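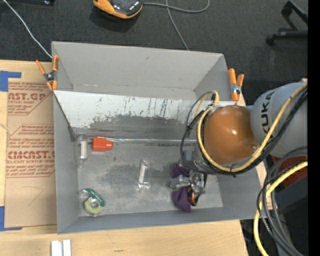 Gray divided bin with orange-handled spring clamps at either end of the divider

Nullex Grodura Controller Dock
Charging and storage dock for two gamepads

Overview
The Grodura is a desktop dock for wireless game controllers. It charges two pads at once and holds a headset on the rear post. Charging stops when a pad reports a full battery and resumes when the level drops to 80 percent. The dock does not need a driver, and the console can be off while it is in use.

Contacts and adapters
Each cradle has a spring-loaded contact plate. Pads that charge through a USB-C port need the snap-in adapter, two of which come in the box. Adapters add 3 mm to the length of the pad and can stay in place during play. Pads with rear paddles fit, but thumbstick extensions should be removed first or the lid will not close.

Power
Use the supplied wall adapter. The dock will run from a console USB port, but it then charges one pad at a time, left cradle first. A pad taken from empty to full on the wall adapter needs nearly 3 hours. On console power, allow longer – the port shares its output with any other accessories plugged in.

Status light
Amber: charging
White: full
Amber, blinking: poor contact, reseat the pad
Red: fault, unplug the dock and wait before reconnecting

Specifications
Cradles: 2
Cable length: 3 m
Contact plate rating: 3000 insertions
Input: USB-C, wall adapter included
Headset post: removable, one screw
Finish: matte black
Replacement plates: sold singly

In the box
Dock, headset post with screw, two USB-C adapters, wall adapter, cable, quick start sheet.

Compatibility
Tested with 13 controller models. The list is kept on the support page and was last revised on May 5, 2019. Racing wheels, arcade sticks and the older Plakavside pads with a removable battery door are not supported. A door for the Plakavside pads is planned for November.

Firmware
Units with a serial number starting in P left the Pearce warehouse with firmware that can leave the right cradle light amber on a full pad. Charging is not affected. The update is applied from a PC with the supplied cable – hold the rear button while connecting. Do not disconnect the dock until both lights turn white.

Warranty and support
Two years on the dock, one year on the adapters. Contact plates are treated as wear parts. Questions about returns and replacement plates go to Tahmineh Mahmoudi in product support. Include the serial number from the underside of the dock.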